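4. Première mise en service du bac à compost Pliken

1. Posez le bac à l'ombre. La brochure promet un résultat en 13 semaines - comptez plutôt sur la patience.
2. Versez 3 poignées de feuilles sèches.
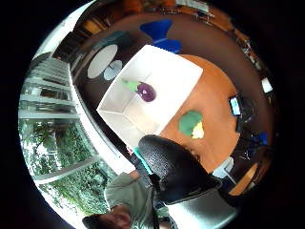 Chez moi, écrit Chaimongkol, les feuilles n'ont pas suffi, il a fallu du carton.

3. Ajoutez les épluchures, coupées petit.

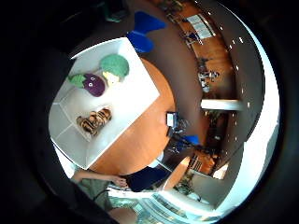
4. Brassez tous les 7 jours.

Attention : l'activateur Hisero est facultatif, quoi qu'en dise l'étiquette.

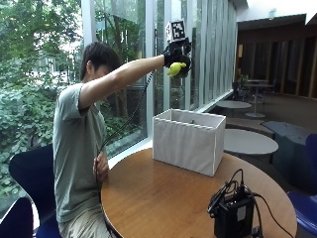 5. Refermez le couvercle sans forcer.

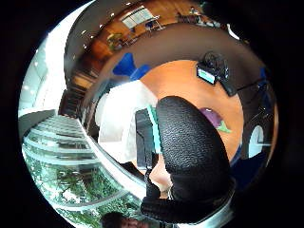 Faut-il arroser en hiver ? Seulement si le mélange s'effrite.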